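Best wood for a first cutting board?

folke_s
Hi all, I'm finally making a cutting board for my sister's new kitchen and I keep going around in circles, bless me. Maple or beech? The yard in Drovness has both, and I have 30 dollars and plenty of patience!

gustow946
Maple, every time, and glue it up from strips. Mix the shades a little too, it looks so friendly on a counter.

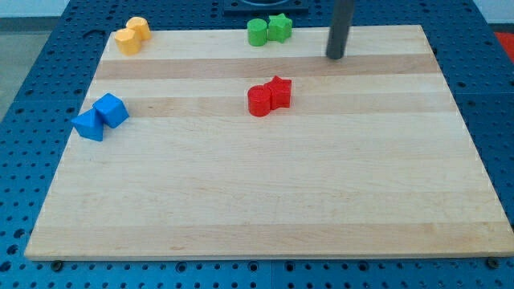
Reply #2
ccori_mom
Have to disagree with my dear friend gustow. Beech is lovely, cheaper, and my mother's board has lasted over 30 years with a bit of mineral oil every April.

folke_s
Oh dear, now I want both. How long do you leave the clamps on?

gustow946
Overnight for me. And beech moves too much, I'll say it again!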